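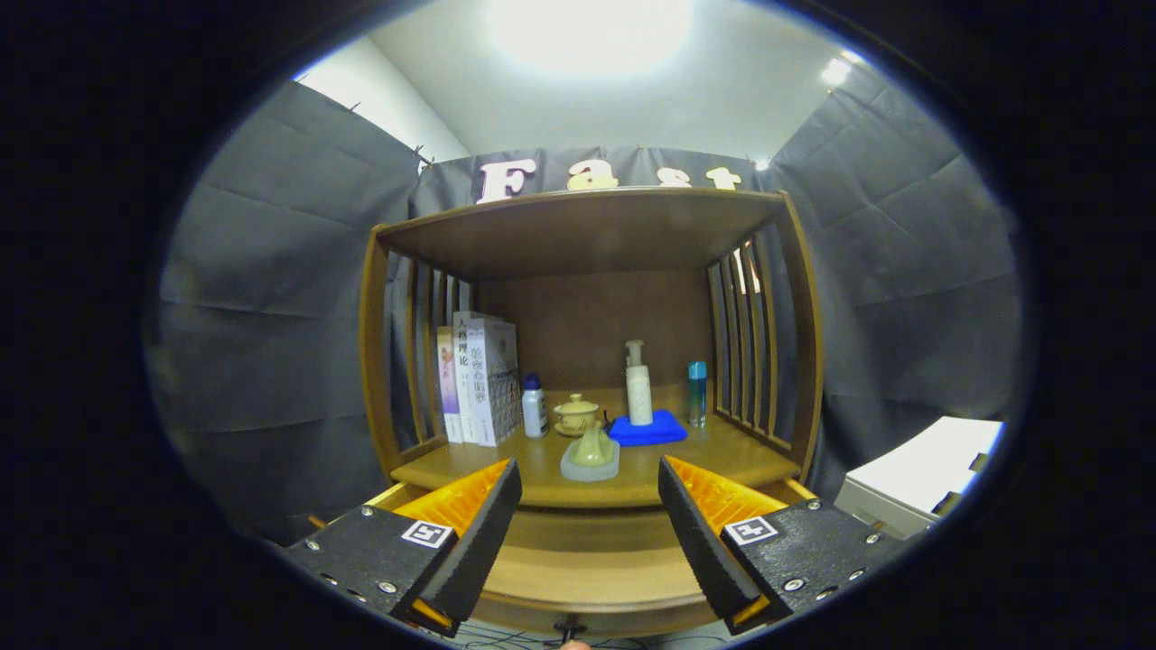 Levels and noise floor for recording a stand-up set in a small room

Search this forum Advanced Go

Killodness Live Sound > Spoken word and comedy > Recording

19 replies hidden or moved to archive. Showing the most recent page.

prinitby_desk
I run sound for a monthly comedy night in the upstairs room at Prinitby. One handheld dynamic for the act, two powered speakers, small analogue mixer. The acts want recordings they can send to bookers. At present I take a feed from the main outputs into a two-channel recorder and the result is a clean voice with no audience. Laughs that filled the room come through as a faint rustle behind the microphone. One act, Panya Nilsuwan, does long pauses and on the recording it sounds as if she has forgotten her lines.

What is the usual arrangement for capturing the room without making the voice muddy? I have two spare small condensers and a four-track recorder on order.

Jullach
Two audience mics, recorded to their own tracks, mixed afterwards. Do not send them to the speakers.

Position matters more than model. Put them at the front corners of the stage, behind the line of the speakers, pointing at the audience. The speakers then sit in front of the mics and face away from them, so you get less of the act's voice coming back late. Height just over head level. Any lower and you record the person in the front row unwrapping something.

gfrerichs
Agree on separate tracks, disagree on position. Front corners give you the first two rows very loud and the rest as mush. In a small room I hang a pair a third of the way back, above the audience, and accept the spill. You can deal with the spill by lining up the tracks.

Jullach
You can line up one speaker path. You can't line up two speakers and four walls. With the mics over the crowd you are directly in the throw of the PA and the voice on those tracks will be as loud as the laughs.

gfrerichs
Then turn the PA down. Most comedy rooms run it far too loud for the number of seats. If the room holds fifty people the speakers are there to lift the voice slightly, and the spill is manageable.

prinitby_desk
Turning down is not entirely in my hands. There is a bar at the back and the acts ask for more when it gets busy.

How long is the delay I should expect if I try the over-audience position?

tu_nghia
Sound covers a metre in just under three milliseconds. Measure from the speaker to the audience mic and multiply. For a small room you will be somewhere under 20 ms. Clap once into the vocal mic before doors with everything recording, then find the clap on each track and slide the audience tracks earlier until they match. Do it before doors, when you can hear it clearly. Regards, Nghĩa Từ

prinitby_desk
Thanks. And levels?

tu_nghia
Set the vocal track so that a shout peaks at -6 dB. Comics shout with no warning and the soundcheck will not tell you, as everyone soundchecks politely. Audience tracks: set them during the opening act's applause, peaks at -10, then leave them alone. Applause is a good deal louder than laughter, so the laughs will look small on the meter. They are fine. If your recorder does 24 bit, use it, and you can raise them later.

Jullach
One addition. High-pass the audience tracks. I start at 150 Hz and go up until the fridge behind the bar disappears. On a bad room I have ended up at 410 and it was still usable, given that there is little in a laugh below that which anyone would miss. Then a dip at 2000 if the spill from the voice sounds honky.

ikaraca
410 is very high. You lose the weight of the male voices in the crowd and everyone sounds like a studio audience from the seventies. I would rather get the fridge switched off. Fridges hold their temperature well enough for a 20-minute set with the door closed.

Jullach
You have not met the manager of that bar. I said bad room. As a starting point 150 stands.

ikaraca
Fair. But a beginner reads the thread and copies the last figure in it.

gfrerichs
On automation - does anyone ride the audience tracks, or leave them at a fixed level? I ride them. Down 8 dB or so while the act is talking, up on the laughs, with a slow enough move that the room does not appear to breathe.

tu_nghia
Fixed. A booker who has heard more than a few tapes can hear a laugh being pushed up and will assume the act asked for it.

gfrerichs
If it can be heard it has been done badly. Bringing it down under speech is a different thing from pushing the laugh up. The reference is the laugh at its natural level.

tu_nghia
The listener has no way of knowing what your reference was. We have had this out before and I will leave it there.

prinitby_desk
Second question while I am here. Some acts hold the mic at chest height, others have it against their teeth. Compressor on the way in, or afterwards?

ikaraca
Afterwards. You cannot undo it. 3:1, slow attack, and do most of the work by hand with clip gain before the compressor sees anything. For the one who eats the mic, roll off below 100.

Jullach
Light compression on the live channel is useful for the room, but take your recording feed before it. On a small analogue mixer use the insert point with the plug pushed in to the first click, if yours is wired that way. Check the manual. It varies.

prinitby_desk
It is wired that way. Recorder has arrived, so I will try both mic positions, one in each half of the July show, same MC in both halves.

gfrerichs
Keep the PA level the same in both halves or the comparison is worthless.

prinitby_desk
Reporting back. Front corners in the first half, hung pair in the second. PA untouched at the interval.

Front corners: voice spill low, laughs clear, but one man at the left-hand front table is on every punchline. The act before the interval, Định Vương, has asked whether he can be removed. He cannot.
Hung pair: much better spread, sounds like a full room. Voice spill is obvious until the tracks are lined up. My delay came to 19 ms. After that it is acceptable, with a slight hollowness on the s sounds.

High-pass at 160 on both. The fridge is still faintly there.

Jullach
The hollowness is the second speaker, as mentioned. Move the corner mics out another metre and angle them over the front tables, and you should lose most of your man.

gfrerichs
Or keep the hung pair and pull the right-hand speaker down 2 dB if the nearer mic is on that side. Which one did Panya prefer?

prinitby_desk
The hung pair. She says the pauses now sound like pauses. I will try the wider corners next month and post both files if the acts agree to it.

Replies: 24 Shares: 2
Last updated: 22:40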